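Ticket Kosa - Synchronisation du stock, site Hutapea
Ouvert par : Rhiannon Watkins
Assigné à : Ieuan Prydderch
Priorité : 2
État : résolu, sous surveillance

Symptôme : les fiches produit enregistrées depuis Rokadex n'apparaissent plus dans le catalogue Stalwood. Aucun message côté client. Les pièces jointes, elles, passent.
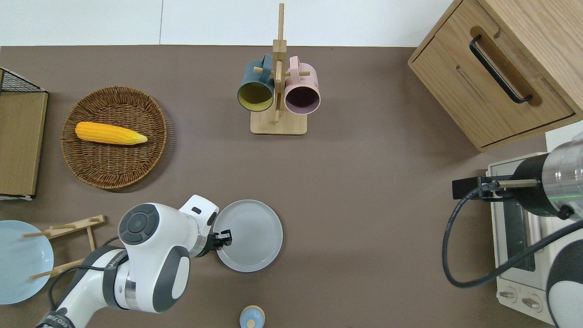
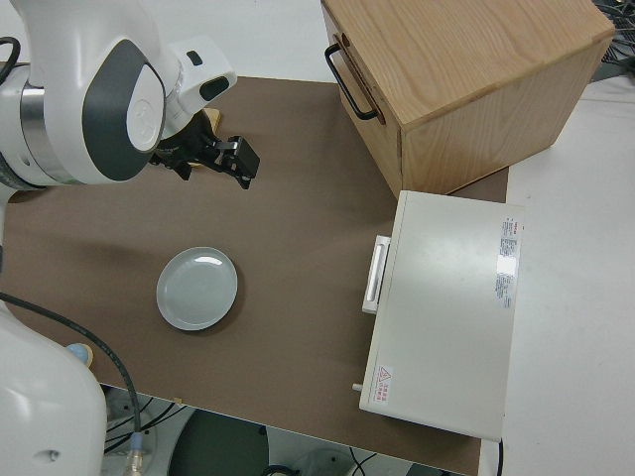

Pièces jointes 1 et 2 - plateau brun, deux prises de vue.

9 septembre 2024, premier relevé
File d'attente bloquée à 40 messages. Le service d'export répond, mais chaque lot se termine en délai dépassé au bout de 300 secondes. Redémarrage du service : sans effet.

Deuxième relevé
Journal côté Stalwood : rejet sur le champ « libellé court », limité à 16 caractères depuis la mise à jour d'avril. Rokadex en envoie jusqu'à 40. Le rejet n'est pas remonté, le lot reste donc en attente et bloque les suivants.

Actions
- Troncature du libellé activée dans le connecteur.
- Purge du lot fautif, puis relance manuelle de la file.
- Délai d'attente inchangé.

Résultat : file vide, fiches visibles dans le catalogue. Deux doublons supprimés à la main par R. Watkins.

Reste à faire : remonter le code de rejet dans l'interface - demande transmise à l'éditeur, sans date.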